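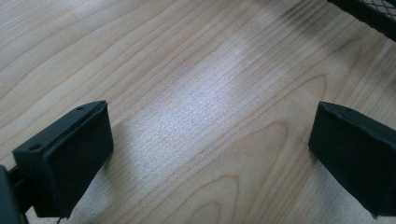

Table top in pale wood

Irnbridge council: should the agreement be published before the vote?

plernau_road
Good evening to all. I have read the notice for the February meeting and I would like to ask something. Landeg's group has 9 seats and Sýkora's group has 2, and together they have the majority by one. The notice says that the two groups "have reached an understanding" and that the council will vote for a leader. It does not say what is in the understanding. Is it normal here that members vote first and the public reads the paper afterwards? In the country where I grew up the text is printed in the newspaper before, and people complain about it for a week.

Tessel44
Normal, yes. There's no duty to publish. Two groups can agree over a cup of tea if they like, and the vote is still valid.

plernau_road
Thank you. I did not doubt that it is valid. I asked if it is right.

oldferryman
It's right enough. Iolo Landeg got 3,209 votes across his wards and he has the biggest group by a long way. He should be leader. What do you want, a referendum on every handshake?

mirabel_k
He has 9 out of 21, which is fewer than half. Those votes were for his leaflet, and his leaflet said the Polat depot would stay open. Anežka Sýkora's leaflet said it should be closed and the land used for housing. They can't both have what they promised, so one group of voters is going to be disappointed and I'd like to know which before the meeting.

oldferryman
You don't know the depot is even in there.

mirabel_k
No, I don't. That is my complaint.

plernau_road
I think mirabel_k has explained it better than me. I live near the depot, on the Plernau side, and the buses leave from 5 in the morning, so I have an opinion on both solutions. But I could accept either one if somebody told me clearly. I wrote to both groups. From Mr Landeg's office I received a polite answer that the discussions are "at a delicate stage". From Ms Sýkora I have not received an answer yet.

Tessel44
She answered me. Said the text will be "made available in due course" and that her members have to approve it first. Their members' meeting is the evening before the council, if I understood right.

gitar_lane_bins
So two councillors' worth of party members get to read it and the rest of us don't. Lovely.

Tessel44
It's their party. Every party does that.

gitar_lane_bins
Landeg's lot aren't. His group just gets told. I was a member until last spring, ask me how I know.

oldferryman
You left over the Gitar Lane parking, we've all heard it.

gitar_lane_bins
I left over how the parking was decided. Same thing as this.

plernau_road
Please, may I return to the question. I looked in the council rules and I found that a resident may send a written question if it arrives before noon, three working days before the meeting. I have prepared this text: "Will the leaders of both groups publish their agreement in full before the vote for the leader is taken?" Is my English correct, and is it too aggressive?

mirabel_k
Your English is fine and it isn't aggressive at all. I'd add "including any commitment on the Polat depot", or you'll get a reply about working together for the town.

Tessel44
I wouldn't add it. If you name the depot they'll talk about the depot for four minutes and skip the rest. Keep it general and let someone else ask the follow-up.

mirabel_k
Residents don't get a follow-up unless the chair allows it. I've been refused twice.

oldferryman
There were 2,185 votes for Sýkora's party and it gets to decide who runs Irnbridge. If you want something to be cross about, be cross about that.

mirabel_k
It doesn't decide alone. Landeg could have gone to the independents and he chose not to. He picked up the phone as well.

plernau_road
I have decided to include the depot, but at the end of the sentence and after a comma, so that the general part comes first. Perhaps this is a bad compromise, but I have sent it at 10.40 this morning and the clerk has confirmed that it is received. Oldferryman, I understand your argument about the votes. I only do not see why it is an argument against printing a few pages.

oldferryman
It isn't. I've nothing against printing it. I just don't think it'll change a single vote in that room.

Tessel44
Probably won't. Post the reply when you get it please, they don't always put the written ones on the website.

plernau_road
I will copy it here in full.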